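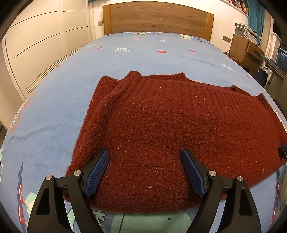
4/4/21

Knitwear day. Started after breakfast, finished by mid-afternoon with a break for the phone. The plan was to get every wool item out of the small bedroom, check it, fold it to one size and put it away until the weather turns in the autumn. Heating has been off in there since last week and the moths will be thinking about it.

Used the bed as the work surface. The table is the right height but too narrow for anything with sleeves, and the rail in the hall stretches shoulders. The bed has the light blue bedding on it with the animals, which makes a good background for dark wool. Lint shows up well against it and so do holes.

Order of work: cotton and acrylic first, wool second, the red jumper last. The red one always takes longest. It is a thick knit, fuzzy, closer to brick in daylight and to burgundy once the sun has gone round. It came from the Varkberg shop in Clenley before that closed, and Doaa Kabbaj has been trying to get it off me ever since.

Condition of red jumper: pale flecks of lint all over, some pilling, ribbing at the waist still springy. No holes found. Left cuff slightly looser than the right, as last year. Went over it with the lint roller and gave up after 2 sheets, the fibres are too long and the roller pulls them. A stiff clothes brush would be better. Hanane Benjelloun has one and I will ask for a loan of it.

Washing. I have settled on a method after the trouble with the grey cardigan. Cool water, 45 ml of the Trerwood wool liquid to a full basin, no rubbing, no wringing. Press it in a towel, then dry flat away from the radiator. The red jumper was done this way on Thursday. Weighed it dry this morning on the kitchen scales out of curiosity: 600 g. The grey cardigan is lighter and has been given to Amr, whom it now fits.

Folding. Tried three ways. The shop fold (sleeves straight back, body in half) gives a neat front but makes a lump at the shoulders. Rolling takes less room in the drawer but the ribbing at the hem curls outwards and stays curled. The one I kept is the flat fold: smooth the body out, bring one sleeve across, double it down on itself along the side, same with the other, then the hem up in two turns. The neck has to be pulled level before anything else or a ridge forms from the neckline to the shoulder and the whole thing comes out lopsided. Sleeves must not be twisted when they go across. A twisted sleeve in thick wool will hold the twist for months.

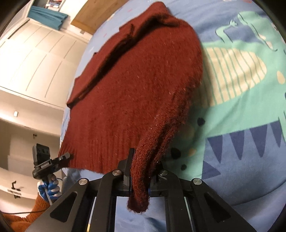

Storage

Two lidded boxes on top of the wardrobe, one cotton bag in each. Wool in the left box, everything else in the right. The lids do not seal very well -- the left one has a warped corner -- so the cotton bags are doing most of the work. Cedar blocks sanded and put back. They had lost nearly all their smell and sanding brought some of it back, but I would not rely on them for a second year.

The red jumper went in last, on top, with nothing above it. Weight flattens the rib.

Not stored: navy tank top (still wearing it), Mother's white shawl (needs a repair along one edge, left out on the chair), the green scarf from Ó Dubhghaill, which Hanane Ashour is to collect.

To do

Replacement lid for the left box, or tape.
Borrow brush.
Darning wool for the shawl, off-white, about the thickness of the old sample in the tin.
Change the bedding. There is red fluff on it.
Check both boxes in June for moth, then leave alone.

Phone call was Marwa, who is doing her own cupboards and wanted to know if vacuum bags were any good. I said for duvets, yes, up to 100 litres. For thick wool I would not. She has already bought them.

Rain from four o'clock. Soup.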